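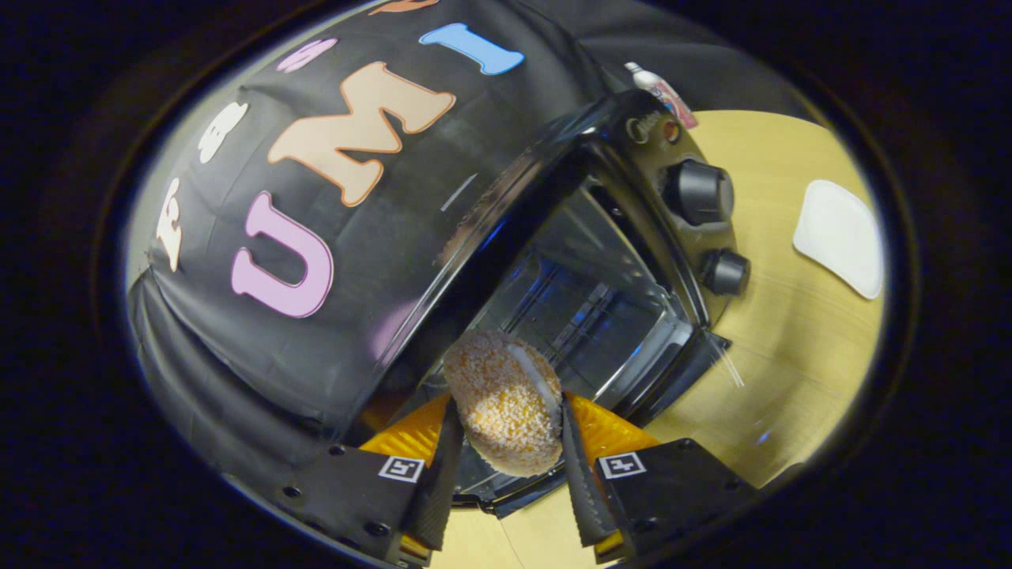 Can a machine do the chores yet?

Print this post | E-mail to a friend

I have been asking this question every July for a while now, usually when the kitchen gets too hot and I start resenting dinner. My usual answer is "sort of, if the chore is vacuuming." This year I think the answer has moved a little, and I want to talk about why, and also complain, because it's my blog.

Let's start with food, since food is the chore that never ends. Putting a breaded croquette into a little countertop oven is about as easy as cooking gets. I do it half asleep. But think about what your hand is doing! The coating is crumbly, so squeeze too hard and you're wearing it. Squeeze too gently and it rolls off onto the floor, where the dog is waiting. Then you have to get it past the door and onto a rack with gaps in it, without knocking the rim or brushing your knuckles on anything hot. I've never had a single conscious thought about any of that.

For a machine it's a pile of small problems all at once, and the part I find most interesting is the fingers. The old picture of a robot hand in my head was a metal claw from an arcade, the kind that drops the teddy bear. Soft, ridged fingers with some give in them are a much better idea for anything that crumbles. You don't need to know exactly how hard to pinch if the finger bends around the thing for you.

My cousin works at Kettani, a packing plant out past Brurineck, and they went through their own version of this. They bought an arm from a company called Valto to move filled rolls from a tray to a box. It was wonderful with the plain rolls. Then the seeded ones came down the line and it shed sesame everywhere, and for 3 weeks somebody had to stand next to the robot with a brush. So they had automated one job and invented a worse one. They did sort it out eventually (softer grips, slower lift) and now it does the seeded rolls fine, though I'm told it still hates anything with icing.

And a packing line is the easy version! Same tray, same box, same light all day long. My counter is different every time I walk up to it. There's mail on it, there's a mug, there's whatever I put on top of the toaster oven because I had nowhere else to put it. A helper that needs a clear counter before it can start is a helper I have to clean up for, and I already do that before my mother visits.

I did look at one of the home gadgets this spring, the Dristham, a single arm on a heavy base that clamps to the edge of the counter. It was $1695, and the showroom fellow let me watch it load a dishwasher. It put away 4 plates and a bowl in roughly 20 minutes. I'll be fair, nothing broke and everything was facing the right way, which I can't say for certain people in my house. But I stood there for the whole thing with my hands itching to just do it.

Print this post | E-mail to a friend

So where am I this year? I think single, small jobs are close. Pick this up, put it in there, close the door. What I don't see yet is the in-between stuff – noticing the crumbs, wiping the tray, deciding that the last two croquettes can share a shelf with the potatoes, remembering that the oven door sticks. That's most of housework, if you add it up.

I'd still like one that folds fitted sheets. I'd pay the full price for that and let it take all afternoon.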